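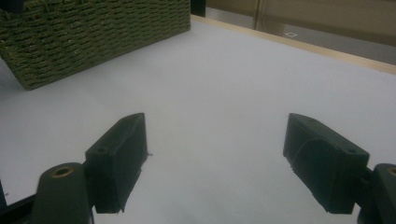
The Coststead Public Library will stop charging late fees on nearly everything it lends starting in October, after its board voted Friday evening to end a system of daily fines that has been in place for decades. The change covers books, audiobooks, magazines, movies and the puzzle and game collection. It also comes with a new way to bring things back. Small items such as discs and single puzzles, which tend to get crushed in the outdoor book drop, can be left at the front desk in a woven basket, a green rectangular one, and staff will check them in at the end of each shift.

Under the current rules, a late book costs 15 cents a day and a late movie costs a dollar a day. Cardholders who owe more than $10 cannot borrow anything until they pay. Library staff told the board that 157 cards are blocked for that reason, and that 63 of them belong to people under 18.

Those blocks will be lifted on the first day of the new policy. Cardholders do not need to call or come in. Anyone who has a blocked card and has forgotten the number can get a replacement at the desk with a photo ID or a piece of mail that shows a local address.

Fees for lost and damaged items will stay. An item will be treated as lost when it is 14 days overdue, and the borrower will be billed for the price the library paid for it. If the item is returned in usable condition, the bill is canceled. The present rule sets the cutoff at 30 days, and several people at the meeting asked why it was being shortened. Staff said the earlier notice gets more books back, particularly popular ones with a waiting list, and that a bill can be canceled in a few minutes at the desk.

Two collections are not part of the change. Museum passes will still carry a fine of $5 a day, as they are booked in advance by other families. Items borrowed from other library systems will follow the rules of the library that owns them.

The vote was 5 to 2. The two members who voted no said they supported ending fines for children's cards but wanted to keep them for adults for at least another year. A motion to split the policy that way failed before the final vote was taken.

Late fees brought in a little under one percent of the library's operating budget last year, according to the report given to the board. The report said part of that money went back out in postage for overdue notices and in card processing charges. The library plans to make up the difference by ending its printed events calendar, which is mailed every other month. The calendar will still be posted online, and copies will be kept at the desk and at the Aasen branch.

The branch will also get longer hours as part of the same budget. It now closes at 5 p.m. on weekdays and will stay open until 7 p.m. two nights a week. The nights have not been picked. A paper survey is available at both buildings, and 117 people had filled it out by the time of the meeting. It will stay open through the end of the month.

Borrowers will also see a change in how they hear from the library. Reminders now go out the day after an item is due. Under the new policy, the first reminder will be sent three days before the due date by text or email, with a second one on the day itself. People who have given the library only a mailing address will get one letter, sent a week after the due date. Contact details can be updated at the desk, by phone or through the online catalog.

Renewals will stay the same. Most items can be renewed twice as long as no one else is waiting for them, and new movies cannot be renewed.

The outdoor book drop on Clokgate Street will remain open at all hours for books. Staff asked that discs not be put in it, especially in cold weather, and that puzzles be returned in a closed box or a tied bag. Larger games should be handed to a staff member so the pieces can be checked.

Fines paid before the new policy begins will not be refunded. The full text of the policy is posted next to the main entrance and on the library's website.

The board's next meeting starts at 6:30 p.m. in the downstairs meeting room. The agenda includes a roof repair bid and a request from the Pivero Street neighborhood association for a book drop on the west side of town.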